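Capítulo 4
Los accesorios pequeños: reconocer, separar y guardar

Adaptado de los apuntes de taller de Prodromos Papadakis

Al terminar este capítulo, el estudiante podrá nombrar en español los accesorios personales más comunes, distinguirlos por su material y elegir para cada uno un modo de guardado. El capítulo pertenece a la segunda parte del manual, dedicada a los objetos que se llevan sobre el cuerpo, y supone que ya se ha leído el capítulo 2, donde se trató de los tejidos.

4.1 Por qué empezamos por lo pequeño

En la tienda Giannakopoulos, de Ostville, donde hice mis primeras prácticas, el cajón de los accesorios contenía 339 piezas. Había allí pulseras, gomas de pelo, broches, correas sin reloj y relojes sin correa. La dueña conocía el precio de todas, pero encontrar una sola le costaba a veces media mañana. Aquel cajón me enseñó que el accesorio se pierde por su tamaño y se estropea por su compañía: una cuenta dura raya un cristal, un clip con dientes engancha una tela fina.

Por esta razón trabajamos siempre sobre una mesa cubierta con paño. El paño impide que las cuentas rueden y permite ver bien los contornos. Conviene que sea de un solo color, y claro — el azul pálido da buen resultado con las perlas y también con las telas oscuras.

Antes de leer el apartado siguiente, intente poner nombre a las piezas que están sobre el paño.

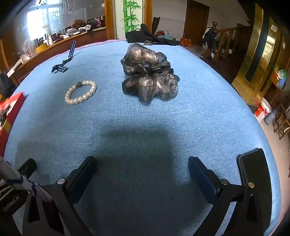
La goma de organza oscura y la pulsera de cuentas blancas, con una sola cuenta verde. 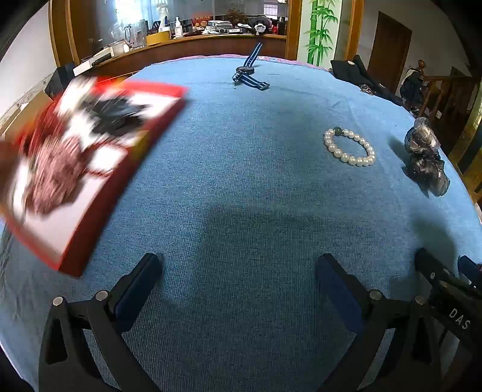
4.2 Vocabulario y materiales

Goma de pelo forrada. En algunos países se llama «coletero» y en otros «colita» o «dona». La organza es una tela transparente y algo rígida, que conserva los pliegues. No se debe aplastar ni guardar debajo de objetos pesados.

Pulsera de cuentas. Se guarda cerrada y extendida en forma de aro. Cuando una cuenta es de otro color, se anota en la ficha, porque sirve para identificar la pieza entre otras semejantes.

Correa. Puede ser de tela, de cuero o de metal. La correa de tela rayada admite un lavado suave, siempre separada de la caja del reloj.

Tijeras pequeñas. No son un accesorio, pero acompañan a casi todos los trabajos de este capítulo. Se dejan cerradas y al fondo de la mesa.

4.3 Primera separación

El método Barnach, que seguiremos en todo el manual, divide las piezas en 2 grupos: las blandas y las duras. Las blandas van a una bolsa de tela y las duras a una caja con divisiones. El almacén Adari, que maneja 700 referencias, aplica esta misma regla sin otra complicación.

Ejercicio. Reúna los accesorios que tenga en su casa, extiéndalos sobre un paño y escriba una ficha para cada uno, con nombre, material y color. Conserve las fichas, que se usarán de nuevo en el apartado 4.5.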